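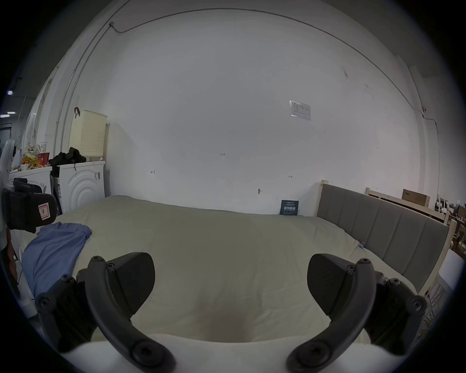 Pince tenue à la main au-dessus d'un lit, un vêtement bleu clair froissé posé à gauche.

Jeketti (projet étudiant)

Mis à jour en août – par Karla Hinojosa

Jeketti est un projet étudiant de robotique domestique consacré au pliage et au rangement du linge. Né dans le cadre d'un cours optionnel de manipulation robotique, il s'est prolongé en club lorsque les inscrits ont constaté que le semestre s'achevait et que les chemises, elles, restaient en boule. Le nom viendrait d'une veste oubliée au premier cours par Uriel Tapia, fondateur du projet ; une seconde étymologie, plus flatteuse, circule parmi les anciens sans avoir jamais été étayée.

Historique

Le groupe comptait 21 inscrits la première année et 28 la suivante, hausse que le bulletin du département attribue à l'intérêt croissant pour l'apprentissage par démonstration. Les intéressés citent plus volontiers l'absence d'examen final. Le premier programme, baptisé Zumov, devait plier une serviette à partir de règles écrites à la main. Il en comportait 121 à son abandon, dont plusieurs se contredisaient et dont une, restée célèbre, interdisait les serviettes.

Tapia proposa alors de renoncer aux règles et de montrer les gestes à la machine. La décision fut adoptée après une réunion dont le compte rendu tient en deux lignes.

Méthode

Les participants utilisent une pince à deux doigts tenue à la main, surmontée d'une caméra. Chaque doigt se termine par un large patin noir à surface finement texturée. L'opérateur accomplit la tâche avec la pince comme seul outil, ce qui ramène un adulte diplômé au niveau d'adresse d'un crabe – un crabe appliqué, précise le manuel interne.

L'exercice de base porte sur un vêtement et un lit. Le drap, tendu et de couleur claire, sert de plan de travail ; le vêtement doit être saisi, étalé, puis plié. Chaque équipe enregistre 100 démonstrations par tâche, quota fixé par Hinojosa, responsable des données, et contesté chaque année vers la soixantième.

Le décor n'est pas simplifié. Machine à laver, panier à linge ajouré, carton posé sur un second lit : le projet tient à ce que les enregistrements ressemblent à des pièces encombrées, doctrine qui a le mérite accessoire de dispenser de ranger.

La coupe Hosell

Une rencontre interne, la coupe Hosell, clôt l'année. Les modèles entraînés par les équipes s'y affrontent sur trois épreuves : la serviette, le tee-shirt et la chaussette orpheline. Cette dernière consiste à ne rien faire, la bonne réponse étant de laisser la chaussette où elle est. Elle présente le taux d'échec le plus élevé.

L'équipe Huang a remporté les deux premières éditions. Sa méthode, longtemps tenue secrète, reposait sur des gestes lents et des démonstrations recommencées au moindre faux pli. Les autres équipes ont jugé le procédé déloyal, puis l'ont adopté.

Réception

Le projet est généralement bien accueilli par les enseignants, avec des réserves sur la ponctualité des rapports. Les familles des participants se montrent plus partagées, certaines ayant relevé que l'expertise acquise ne se manifestait pas à domicile.

14 partages – 3 commentaires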